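Forum > Gear Talk > Samplers and Grooveboxes
Thread: Drolitz "vintage converter" sample packs, worth it or snake oil?

padrat_88
So Drolitz put out another batch of drum packs that were supposedly run through the outputs of an old 12 bit sampler and back in again. Up to 600 sounds, depending on which tier you pay for. I bought the small one. I loaded the kicks next to the same kind of stuff from a free pack and I can't pick them apart with my eyes shut. Am I missing something or did I pay for a word in the title?

slowtape
You paid for a word in the title. Next.

kneecap_fm
Disagree with slowtape. I have the big tier and the snares do have that crunchy top. You won't hear it on laptop speakers. What are you listening on?

padrat_88
Decent headphones, and the monitors at my cousin's place. Same result both times. The snares are louder, I'll give you that, and louder always sounds better for the first ten seconds.

offgrid_beats
Did anybody null test them? Until somebody does, "crunchy top" is a feeling. I could put a bit crusher and a low pass on any clean snare and sell it to half this forum.

kneecap_fm
You can't null test against a source you don't have. Drolitz never released the clean versions.

offgrid_beats
Convenient. 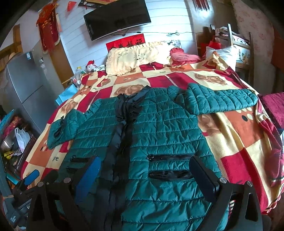 Meradgate, 3/9/19

slowtape
Back from the swap meet, and I asked the guy at the Quansah table about this, because they resell the Drolitz packs on cards. He couldn't tell me which machine was used. He said "a classic one." I asked which outputs, main or individual. He said "both." I asked to hear a before and after and he played me the demo from the website on his phone. Make of that what you will.

While I was there I did look at the replacement pads they sell. Thick ones, nine bucks each. They feel okay but I wouldn't swap good originals for them.

mossy_loop
A reseller not knowing how the sounds were made doesn't prove anything about the sounds. I've bought strings from people who can't play guitar.

slowtape
Sure, but if you charge extra for the process you should be able to name the process.

padrat_88
That's my gripe too. The page says "authentic hardware path" and that's the entire explanation. I emailed them in November asking for a model name and got a coupon code.

mossy_loop
Was it a good coupon?

padrat_88
Six percent.

tundra_keys
I'll stick up for them a little. The naming and folder layout is the best I've seen. Everything is trimmed, nothing clicks at the start, and the velocity layers line up. My older Dretier packs were a mess by comparison, half of them had silence at the front and I had to chop every file by hand. If you work fast that alone is worth some money.

offgrid_beats
Then they should sell it as a tidy pack. I'd have no problem with a tidy pack.

kneecap_fm
Okay, I went and tried something. I took 19 snares from the big tier, matched levels with clean snares from my own folder, and had my roommate play them in random order. I called most of them right. I'm not going to pretend it's science, but I'm hearing something.

offgrid_beats
Different snares though? Of course you can tell them apart. You'd need the same snare, clean and processed. All you showed is that you know your own folder.

kneecap_fm
Fair point about the folder. I still like them better.

slowtape
Liking them is fine. I like plenty of junk. The question was whether the converter story holds up, and so far we have a guy with a phone and a coupon.

tundra_keys
Does anyone here own a real 12 bit unit that still works? Resample one clean kick at the same pitch, post both files, and compare to the closest Drolitz kick on a spectrum. If there's nothing up top that looks like the real unit, we have a better idea.

mossy_loop
Mine works but the disk drive is dead, so I can sample in and play out and then I lose it when I power off. That should be enough for one kick. Padrat, which kick do you want me to go after?

padrat_88
The second one in the short kicks folder. It's the one they use in the demo. Peak it a little under full and don't touch the filter please.

mossy_loop
Okay. I need to find a cable that doesn't hum first.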